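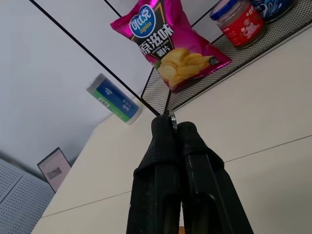

Setting the finger gap on a two-finger gripper without trusting the software

Most guides to homemade grippers tell you to run the auto-calibrate routine, wait for the beep and move on. I did that for most of February and spent the same month picking things up off the floor. The routine drives the fingers together until the motor current rises, calls that point zero, and has no idea whether the tips touched or the linkage jammed. If your arm drops thin parts but holds fat ones, read on before you order new pads.

The arm I use is a Wallner kit, built at home and since moved to a bench at the Grosotton shared workshop. The control board is an Ostum. Menu names below are theirs, and other boards will have something close.

What you need

A hex key that fits your finger screws
Plain printer paper, cut into narrow strips
A soft pencil or a paint marker
A small metal clip or a similar thin part you don't mind scratching
A dry brush

Skip the feeler gauges. I bought a set and they told me less than the paper did, as rubber gives way under steel and you end up measuring how hard you pushed.

Step 1. Cut the power and move the fingers by hand

With the board off, open and close the gripper slowly. It should feel the same all the way along. If one finger starts moving before the other, you have slack in the linkage, and calibration won't take it out. Tighten the pivot screws a little at a time and try again. Stop when the play is gone. Going past that point makes the motor work against friction, and the auto routine will happily report the friction as contact.

Step 2. Brush the pads

Dust on a rubber pad costs you a surprising amount of grip. A dry brush is enough. The Wallner booklet recommends a solvent wipe, and I don't. It made my first pair of pads shiny and no stickier.

Step 3. Find where the fingers really meet

Power up, go to Manual, and set the speed to its lowest value. Close the fingers on a strip of paper placed right at the tips. Pull. Then open, move the strip down toward the base, and do it again.

If the paper holds at the tips and slides out lower down, you're in good shape for small parts. If it holds at the base and slides at the tips, the fingers are splayed, and no number you type in will fix that. Loosen the two screws on the finger that leans out more, press it inward, and tighten while the gripper is closed. Mark its position with the pencil so you can tell later if it has crept.

Step 4. Write down the count and enter it yourself

The Ostum board shows finger position on a scale that runs to 1000. Mine first held paper at 14. The auto routine had told me zero, so the fingers were being asked to stop short every time I commanded a light close. Enter your own figure under Closed Offset and save. Power cycle the board and read it back. The save failed on me twice without a warning.

Step 5. Try it on metal

Paper is forgiving. Stand the clip between the tips and close slowly. Watch which way it turns. A part that rolls toward one finger means the pads aren't parallel, so go back to Step 3. If it stays upright, lift the arm a short way and leave it there while you make coffee. A grip that lasts for one lift proves very little.

About the force setting

There is a force slider that goes to 100, and every forum answer says to raise it. I would leave it low until the steps above are done. High force hides bad alignment for a while by squashing the pads, and then the pads take a set and you're worse off. The Sirkness replacement fingers are sold as good for 4000 cycles. I can't find what load that was tested at, so I treat it as decoration.

How often to redo it

The paper check takes a few minutes and I do it whenever the arm has been knocked, or after changing pads. The full procedure I repeat only when the pencil mark has shifted. On my gripper the right finger creeps and the left one stays where I put it. Threadlocker slowed that down and hasn't cured it, so I'm trying a longer screw next.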